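Scuff marks on a pale laminate tabletop – does anything really take them out?

Reading time: 4 minutes
Print this page | E-mail this page

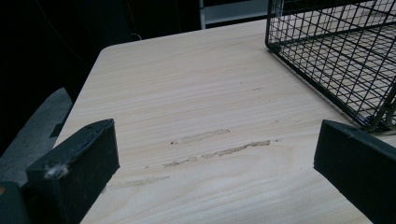
I have read maybe 19 pages on this by now and they all say something different, usually right before they try to sell me a bottle. The table is a light beige laminate with a printed wood grain, and it has three long grayish streaks that run more or less with the grain. The middle one is the worst. It is broken up and rough looking along the edges, almost like it's peeling, and I can't tell if that is something stuck on top or the surface coming away. The lowest one is so faint I could live with it.

I keep a black wire mesh basket on that table and it gets dragged back and forth, so I have my suspicions, but the marks are wider than I'd expect from thin wire.

What I have tried: dish soap and warm water (no change), and a pencil eraser on one end of the top streak (maybe a little lighter, maybe wishful thinking). A neighbor swears by toothpaste. The man at the hardware store in Keterside wanted me to buy a "laminate renewing" cream from Ernard, and when I asked what was in it he read me the front of the label. Has anybody used something like that and still been happy a month later? I don't want to end up with a shiny patch where the scuff used to be.

Posted by grainofsalt, 24/05/2024

tablelegs_4

Toothpaste works great!! Did my whole kitchen counter with it. Just rub till it's gone, then wipe. Baking soda is good too and so is that white sponge stuff. If none of that does it, put a runner over it.

Wumbei

I would not rub toothpaste on it. It's a mild abrasive, and on a matte laminate you can easily get the shiny patch you are worried about. Same goes for the white sponges, and I'd think twice about baking soda.

First find out which kind of mark you have. Close your eyes and run a fingernail across the middle streak, not along it. If you feel a bump, something has been left on the surface, and you have a decent chance. Put a little rubbing alcohol on a soft white cloth, test it underneath the overhang, then hold it on the streak for a few seconds and wipe with the grain. Look at the cloth. If color comes off, keep going gently, and rinse with plain water at the end.

If your nail drops into it, the printed layer is probably damaged and no cream is going to bring that back. The wax and oil products fill it in and darken it so it shows less, and then they wash out. I bought one from Collard last August and the scratch was back before the bottle was half empty. A color-matched filler stick can hide a small spot, but over a streak that long it may look worse than the scuff.

As for the basket, lift it – don't slide it – and stick felt pads under the corners if there is anything flat enough to hold them.

grainofsalt

Bump on the middle one, nothing I can feel on the other two. I'll try the alcohol underneath first. Not convinced, but it's cheaper than the cream.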